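The second life of the kitchen drawer

When I moved to Hornon, my kitchen had one drawer and it did not close. Inside were three peelers, a corkscrew without its handle, and the instructions for an oven which the former tenant took with him. I lived with this drawer for eight years.

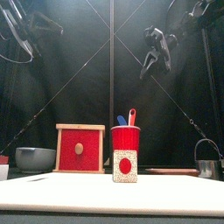
Last March I started to visit the swap evenings at Ririne, a former bakery near the canal. The rule there is simple. You bring something from your kitchen which you do not use, you put it on the long table, and you may take one thing home. On my first evening I gave away two of the peelers and received a very good sieve.

Fatos Ionescu opened these evenings with 10 neighbours. Now over 20 people come, and the door is closed at nine because of the noise.

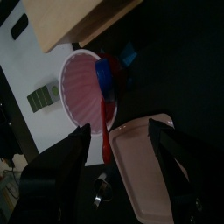

What surprised me is how much people talk about their objects. A man told me the whole history of a garlic press while I was waiting for tea. Some things return to the table many times, and the regular visitors greet them like old friends.

I asked if anybody regrets what they gave.
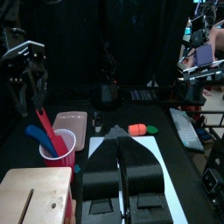 Manikandan Sundaram said that he had missed his mother's rolling pin for one week, and then he was invited to eat the bread which its new owner made with it. He has not asked for it back.

My drawer closes now, if I push it a little from the left.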